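Subject: Re: [resau-users] Tablet layout in the November build

On Tuesday one of the list members wrote:

> I updated the Usotero app on my tablet over the weekend and I'm not sure
> what I'm supposed to be looking at. The phone version has the list of
> saved articles and nothing else. The tablet version now has the list on
> the left, the article on the right, and a column of tags that slides over
> both of them. Is there a way to go back to the single list? Also, it
> signed me out twice and the second time my folders came back in a
> different order.
>
> I have more than 1,000 saved items, if that matters. Everything is synced
> through Qin.

It does matter, a little. I've been using the November build on a tablet since it went out to testers, so I'll answer what I can. The sync people may want to correct me on the last part.

The single list is still there, but it moved. Hold the tablet upright and the article pane goes away, so you get the list at full width. If you want it in landscape too, open Settings, then Reading, and turn off "Two panes." You have to close the app and open it again before the change takes effect. I missed that the first time and thought the switch was broken.

The tag column is a separate setting. It opens when you swipe from the left edge, and the swipe area is too wide in this build. I keep opening it by accident when I turn a page. You can't turn it off, but you can pin it shut by holding down the tag icon until it turns gray.

On the folder order: the app sorts by the date you last opened each folder until it has finished its first full sync, and then it switches to your own order. With a library your size that can take a while. If you get signed out in the middle, it starts over. Leave it plugged in with the screen on and let it finish once. Mine put everything back the way I had it.

The sign-outs are a known problem with Qin accounts. The session is supposed to last 90 days, but the tablet app and the phone app share one token, and signing in on one can drop the other. Until there's a fix, sign in on the phone first and the tablet second.

I also had a look at how saved photo posts come through, which another thread asked about.
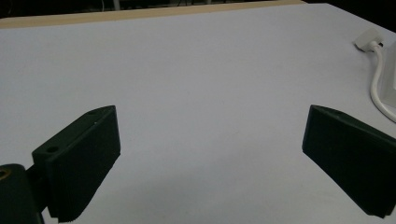
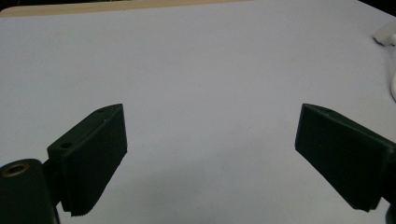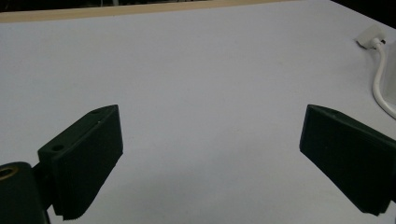 Green gripper fingers over a pale tabletop.

They load without a connection, and pinch to zoom works in both layouts. Captions are kept only if the original page had them as text.

Other things I noticed, in no order:

The font size setting on the tablet no longer follows the phone. I like this better, but it should say so somewhere.

Search covers article text now, and titles as before. It misses anything saved through Instead, probably because those items come in as links with no body.

Scrolling in a long list is fine up to the point where the thumbnails haven't loaded, and then it stutters for a second or two. Turning thumbnails off fixes it completely.

Battery use is about the same as the last version for me.

The export menu has lost its plain text option. I use that one every week and would like it back. If it was dropped on purpose, please put a note in the release page.

If you still want the old layout after trying the setting, the previous build is in the Resau archive. Back up your tags before you install it, as it can't read the new tag file.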